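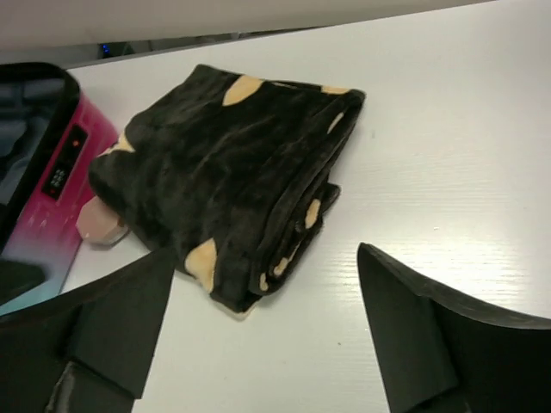

Slide 1. Dark fleece blanket with pale markings, folded, on a white table top.

Drallcombe Residential Services
Handling residents' belongings: soft goods and small packaged items
Speaker notes, Bramthorpe staff briefing, 7/22/24

Opening

Good morning, and thank you for attending. The session concerns the receiving, folding, listing and packing of personal belongings when a resident moves into, out of or between our houses. It replaces the section on belongings in the induction pack, and colleagues who joined before that section was last revised should treat today's guidance as the current version.

(Allow latecomers to be seated. Confirm that everyone has the two-page handout and a blank belongings sheet.)

In the last service year the Bramthorpe team handled 190 moves. Across those moves, 2,312 entries were made on belongings sheets and copied into Runemik. The review of those entries in the spring found that furniture and electrical goods were generally well recorded. The difficulties lay with two groups: bedding and other soft goods, and the small packaged items that people keep in bathroom cabinets and bedside drawers. These are the two subjects of the talk.

Slide 2. Why soft goods go astray

A blanket is an easy thing to put down and a hard thing to describe. On the sheets we reviewed, the entry most often read simply "blanket" or "throw, dark". Where two residents moved in the same week, such an entry was of no help to the colleague unpacking at the other end.

Please take the following points slowly. The first is that a dark fabric must be looked at in good light before its colour is written down. Very dark brown, navy and black are easily confused under a landing light, and a plush or velvety pile changes in appearance according to the way it has been brushed. If the blanket on the first slide were ours to list, "black" would be a natural first word to write, and a second look would give us very dark brown.

The second is that a printed pattern may be partly hidden once the item has been folded. Only fragments of the beige shapes on that blanket can be seen, and the one near the top might be taken for a leaf or for a teardrop. The sheet should be completed while the item is open. If it has arrived folded and the resident does not wish it to be disturbed, write "pattern partly seen" and leave the matter there.

The third is texture. Fleece, wool, cotton and quilted fabric are sufficient for our purposes. Colleagues are not expected to know the trade names of fabrics, and guesses should be avoided.

(Pass round the two sample throws from the training cupboard. Ask each table to write one line for the belongings sheet. Allow five minutes.)

Slide 3. The house fold

The house fold is used at Bramthorpe and at Drallcombe for every blanket, throw and bedspread. It is the same fold that the linen room uses, with one additional turn.

Lay the item flat, with the label at the top left. Bring the long edges together and smooth from the middle outwards. Fold in half across the width, then in thirds. Set the bundle down with the rounded edge facing the front of the table and the stacked edges to the side, so that the layers may be checked by running a thumb down them.

Thick fleece will not lie as flat as cotton. A slightly uneven top is acceptable. What we ask is that the bundle holds its shape when it is lifted with both hands, and that nothing has been folded inside it. In the spring review the objects found within folded bedding included spectacles, a hearing aid case, a library card and a quantity of loose change — all of them reported missing by their owners beforehand.

Please also check beneath. A small item on a table is very easily covered by the corner of a large one, and pale objects on a pale surface attract little notice. Before a bundle is lifted into its bag, one hand should be passed along each side of it.

(If asked: vacuum bags are no longer supplied. Residents may use their own, and the sheet should say so.)

Slide 4. The table

Each house now has a sorting table set aside for moves. Some general rules apply to it.

The surface is to be wiped and dried before use. Food and drink are kept elsewhere. One resident's belongings are sorted at a time, and where the table must be shared between two moves, a clear strip is left down the middle and each half is labelled.

Large soft goods are listed first and removed to the trolley. Small items follow. This order was introduced at Drallcombe last October and has shortened the sorting of a single room considerably. It also leaves the most easily lost items until there is space to see them.

Slide 5. Small packaged items

We turn now to toiletries and cosmetics. These are inexpensive in many cases, and there has been a tendency to sweep them into a bag and enter them as "bathroom things, various". I would ask colleagues to consider how that reads to a person who has chosen a particular cream, has perhaps been sent it by a daughter overseas, and has been saving it.
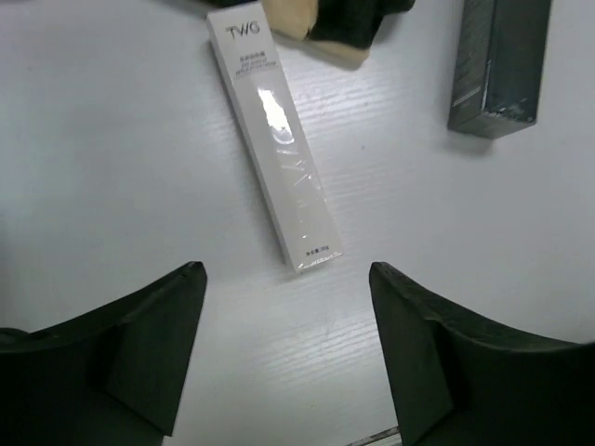 An unopened product should be entered with the name on the pack, the form of the packaging and the stated contents. The name is to be copied exactly as printed, in capitals where the pack uses capitals. If the product type cannot be read, or is given in a language the colleague does not know, the entry should say so plainly. The resident or a relative will usually be glad to supply the word.

Net contents deserve a particular mention, as many of our residents buy goods that are labelled in Chinese. The characters 净含量 mean "net content" and will normally be followed by a figure in grams or millilitres. They are printed on the handout, together with the characters for shampoo, face cream and toothpaste. The figure and its unit should be copied across as they stand. No conversion is needed.

Cellophane is to be left in place. It shows that the item has not been opened, and the entry should record "sealed" where this has been checked on every side. Where the film makes the print difficult to read, tilt the pack away from the ceiling light, or carry it to the window. The film should never be slit for the sake of reading a label.

Long, narrow cartons are packed lying flat, along the side of the box. They crush readily when stood on end beneath a wash bag.

Sponges, applicators and small pouches are entered separately from the product they were found beside. We do not assume that one belongs with the other. If it is uncertain whether a soft object is a sponge or a pouch, either may be written with a question mark, and the resident is asked at the signing stage.

(Pause for questions. The question of part-used items is dealt with on the next slide and may be held over.)

Slide 6. Opened and part-used items

Opened items travel upright in a lidded tub with the caps taped. They are entered as "opened", without any estimate of how much remains. Medicated creams are outside the scope of this briefing and follow the medicines procedure in all cases.

Nothing is to be thrown away by staff on grounds of age, appearance or smell. If an item is leaking, it is bagged, entered, and shown to the resident. The decision to dispose of it belongs to the resident, or to the person holding authority on the resident's behalf, and a signature is required.

Slide 7. The sheet and Runemik

The paper sheet remains the primary record. It is completed at the table, read aloud to the resident, corrected where necessary and signed by both parties. Entries are then copied into Runemik before the end of the same shift.

Three fields in Runemik continue to cause difficulty. "Colour" should hold the main colour first and any pattern afterwards, as in "very dark brown, beige shapes". "Condition" is limited to the words provided in the list. "Container" refers to the bag or box in which the item is to travel, and should be left blank until packing is complete.

Each sheet has room for six small items to a row group. Where there are more, a continuation sheet is started, and the two are stapled together at the top left. Continuation sheets that became separated accounted for several of the queries raised in the spring, and the staple is therefore required even where a folder is being used.

(Show the completed specimen sheet. Leave it on the screen during the exercise.)

Slide 8. Exercise

Colleagues will work in pairs. Each pair will receive one folded textile and a tray of small packaged goods. One person handles and describes; the other writes. After five minutes the roles are exchanged. The finished sheets are then passed to the next table, where another pair will attempt to match each entry to its object using the words on the sheet alone.

Please do not help the receiving table. An entry that needs an explanation is one we should like to discuss.

(Allow 20 minutes in all, including discussion. Collect the sheets, return the trays to the cupboard and check the textiles for anything left inside the folds.)

Slide 9. Questions and further copies

Further copies of the handout may be obtained from the office at Drallcombe. Supervisors are asked to add today's attendance to the training record by Friday. Refreshments are served in the day room, and the sorting table at the end of the corridor will be available until noon for anyone who wishes to practise the house fold.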